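Suvier light aircraft - 100-hour inspection, wing and flap section
Completed Mar 22, 2024, Zitby hangar
Airframe hours at inspection: 2,610

1. Flap hinge brackets, left and right - OK. Light surface rust on one outboard bolt head, cleaned and treated.
2. Flap travel, full range - OK. Left flap sat slightly low at the second stop. Pushrod adjusted and rechecked against the right.
3. Aileron cables - OK. Tension within the manual limits at the hangar temperature of 22 degrees.
4. Aileron pulleys - REPLACE. Flat spot on the inboard pulley, right side. Part ordered from Grikuver, not in stock. Aircraft not released until fitted.
5. Trailing edge - OK. Old filler repair near the left tip is sound, no cracking in the paint.

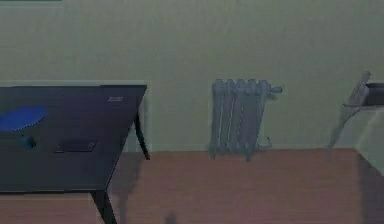
6. Stall warning vane - OK. Moves freely, horn sounds. Vane was stiff at the last inspection, so check it again in May.
7. Pitot and static lines - OK. Leak test held. Drain cap on the left side was only finger tight.
8. Fuel tank vents - OK. Mud wasp nest removed from the right vent. Fit the covers whenever the aircraft is parked overnight.
9. Wing root fairings - COMMENT. 5 screws missing or the wrong length. Replaced with the correct type from the Arai hardware kit.
10. Wing attachment bolts - OK. Torque stripe unbroken on all. Colour is fading and should be redone next time.

Parts and consumables to date: $430, pulley not included.

Item 4 remains open. Duplicate inspection of the aileron controls is required after the pulley is fitted - both signatures in the logbook before flight.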